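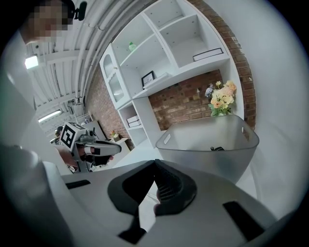 Translucent gray plastic bin with oval handle cutouts.

Main page Contents Random article Talk History

Plallis varve record

The Plallis varve record is a sequence of yearly sediment layers from the floor of Lake Plallis, a deep freshwater lake north of the town of Zalinport. The layered part of the sequence covers roughly 2000 years and is used to study past changes in snowmelt, summer rainfall and the length of winter ice cover.

Setting

Lake Plallis fills a narrow basin cut by glacier ice. Its main inflow enters at the northern end and drains bare upland ground with thin soils. The outlet is at Skiravbridge, where a rock sill holds the water level nearly steady. The lake freezes over in most winters. Its deepest water holds little oxygen, so few worms or other burrowing animals live in the mud there, and the layers stay undisturbed.

Near the inflow the sediment is sandy and often slumped. The usable record comes only from the central basin, where the floor is almost flat.

Formation of the layers

A varve is the sediment laid down in a single year. At Plallis each varve has two main parts. The lower part is pale silt carried in by the spring melt. It is normally the thickest part of the layer, and its thickness depends mainly on how much snow was on the ground and how fast it melted. The upper part is dark and very fine. It consists of clay and plant remains that settle slowly, most of it under ice.

In some years a thin band of coarser grains lies between the two. These bands are put down to heavy summer rain, most often in July, and are described in the literature as event layers. An event layer can be mistaken for a spring layer, which would add a false year to the count. The grain sorting differs — spring silt grades upward from coarse to fine, while event layers tend to have a sharp top and bottom — and this is the main test used to tell them apart.

Coring and counting

The first cores were taken from the winter ice with a simple gravity corer and reached only the upper sediment. Later work used a piston corer, which recovered the full layered section along with part of the gray, unlayered clay beneath it. Overlapping cores were matched by means of marker layers, the clearest of which is a reddish silt known as the Takács layer.

The published count was made by Helmi Tikkanen and Helmi Kokkonen, working separately on thin sections of hardened sediment. Where the two counts differed, the section was examined again under polarized light. The remaining uncertainty is stated as 2 percent. It is not spread evenly. Most of it falls in the lowest part of the record, where the varves are thin and the dark winter layers are hard to separate.

Radiocarbon dates on leaves and twigs agree with the count in the upper and middle parts. Dates on bulk mud are too old, an effect blamed on old carbon washed in from peat in the catchment.

Main features

The thickest varves occur in a run 600 years below the top of the sequence. They have been read as a time of deep snow and rapid melt. An alternative view holds that a shift in the course of the inflow brought more silt to the central basin, in which case the change would be local and would say little about climate.

Thickness also rises and falls over spans of 10 years or more throughout the record. No fixed period has been shown. Early reports of a regular cycle rested on a single core and were not repeated when further cores were measured.

Limits of the record

Layer thickness is an indirect measure. It responds to snow, rain, plant cover and erosion together, and these cannot be fully separated by thickness alone. Farming near the northern shore has raised the silt supply in the most recent part of the sequence, which is usually left out when thickness is compared with weather station data.

See also

Lake sediment
Piston corer
Tree-ring dating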